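The Great T-Shirt Fold, Round Two

So I left you all hanging in May when I said I was going to redo the dresser "next weekend," and then I didn't, and then it was summer, and then it was school stuff, and now it's 23rd December and I have guests arriving and have decided that this is obviously the moment to take every single item of clothing out of the bedroom and put it on the bed. I regret nothing. Okay, I regret it a little, it was eleven at night before we could lie down.

A few of you asked what set me off. It was a sock. I went to put away one sock and the drawer wouldn't close, and when I yanked it the whole front panel came off in my hand. This is the old dresser from the Mulcahy house, the one we hauled up from Utisthorpe with a bungee cord and a lot of hope, and the glue in it is older than I am. My husband got the clamps out and I stood there looking at a drawer full of T-shirts stacked flat, fifteen deep, when I only ever wear the top three.

Treasa Buckley has been after me for years to file-fold. She emailed me again after the May post (hi Treasa!) with her whole method typed out, and I'll give you the short version because hers went on for pages and had a section on pillowcases.

You lay the shirt face down and smooth it out. Fold one side in toward the middle, and flip the sleeve back so it doesn't stick out. Same on the other side. Now you've got a long strip. Fold the neck end down so it stops a little short of the hem, then fold it again, and maybe once more if your drawer is shallow. Stand it up. If it flops over, your folds are too loose, so open it up and press it down with your palms before each one.

My first 4 or so flopped. The thin ones flop no matter what you do, I think, and I've given up and rolled those. The heavier cotton stands up like a little book and I was way too pleased with myself about it – I called people in from the living room.

Sweatshirts are a different story. Treasa says do them the same way but stop one fold early, and that does work for the lighter ones. The big fleecy hoodie I got at the Prarholm market has its own shelf now and we're not going to discuss it further.

The other thing I did was sort by color, which I swore I'd never do. I'm not a rainbow closet person! But once everything's on its edge you're looking at a row of folded tops, and if they're all mixed up it looks like a used book sale. So now it goes white, then gray, then everything dark, then the loud stuff at the back from when we were all in the Grurura softball league. (Yes, I kept them. Yes, all of them. The orange one still has mustard on it.) 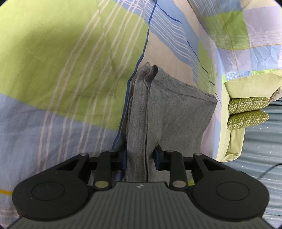
Gray turned out to be my biggest category by a mile, and I had no idea. I'd have told you I wore mostly blue. They're good for practicing on, though, because that speckled heather jersey hides every wrinkle you put in it, and if one corner comes out nice and square while the other end curls over on itself, well, you just tuck the curly end down into the drawer. Hems are what trip me up. A double-stitched one is thick enough that the layers don't want to line up with the flat part, and I usually end up with a narrow stack down one side and a wide panel on the other. Treasa would unfold it and start again. I gave it a firm pat.

Also, do your folding on the bed. I tried the kitchen table first and the shirts slid all over the place, but on top of the big green and blue plaid they stay put, and you can spread out as far as you like. The downside is that you can't go to bed until you're done, see above.

The drawer front is back on, by the way. It's a tiny bit crooked on the left and it squeaks. I got all the T-shirts into one drawer with room to spare, which means the one underneath is free, and I've already had three separate requests for it from members of this household. I'm thinking pajamas. My husband is thinking cables.

Still to do: the linen closet, the coat hooks, and the bag of mystery gloves under the stairs. I'm not starting any of it until everybody's gone home. If you've got a trick for fitted sheets, please put it in the comments, because Treasa's involves holding two corners over your head and I am simply not tall enough.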